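Visit report: Skidholm demonstration collection site, November 2024

Purpose of visit

We are preparing a budget for a first in-house data collection setup and have two quotes on the table, one from Clokden and one from Weltus. Skidholm agreed to let us spend a day at the site they have been running since September. The aim was to check the line items in both quotes against a working room and to find out what was missing from them.

Room and furniture

Skidholm works in ordinary office rooms with household furniture brought in. Their equipment list carries very little for furnishing, and they advised us to keep ours the same way. A small square table with a checked cloth does as much service as a purpose-built bench at several times the price. Tasks include moving the furniture itself, two hands on the near edge of the table, with marker cubes strapped to the backs of the hands.

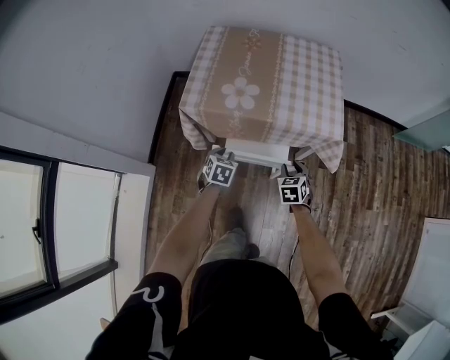

Our draft plan had a single line for "operator equipment" at 2110 dollars per station. That figure is too coarse to be useful. Skidholm splits it into worn items, hand-held grippers, cameras, and cabling, and tracks spares separately for each. Straps and cables are treated as consumables and reordered on a fixed schedule. The Weltus quote has no consumables line at all. Clokden has one, but it covers the first shipment only.

Floor space also needs a second look. The plan assumes 107 square feet per station. That is enough for seated tabletop work but tight for anything that involves walking or shifting furniture, and the clearance on both sides of the table has to be counted as part of the station.

Hand-held grippers

These are the largest item in both quotes. Each station needs a pair, and Skidholm recommends buying one extra pair for every two stations. The finger pads are soft, with a textured inner surface, and should be priced as wear parts — ask for the unit cost before signing. The printed square markers on top of the housing are cheap to replace, but a replaced marker means a new calibration, and that is operator time. We had not budgeted for it.

Large windows and glass doors are worth noting in the site survey. Exposure settings that suit the inner wall may not suit the window side, so blinds should go in as an option at 227 dollars per window.
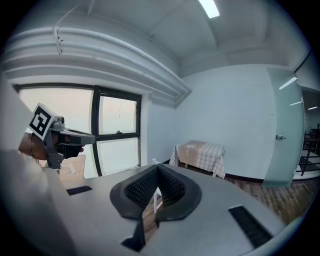 Changes to the plan

Add a consumables line for each station, with straps, cables, and finger pads listed separately.

Raise the storage and backup allowance to 2000 dollars for the first phase.

Ask Weltus to requote with spares included. Ask Clokden for a second-year price on the same list.

Hold the Coetzee building option until the floor area has been measured again with furniture in place.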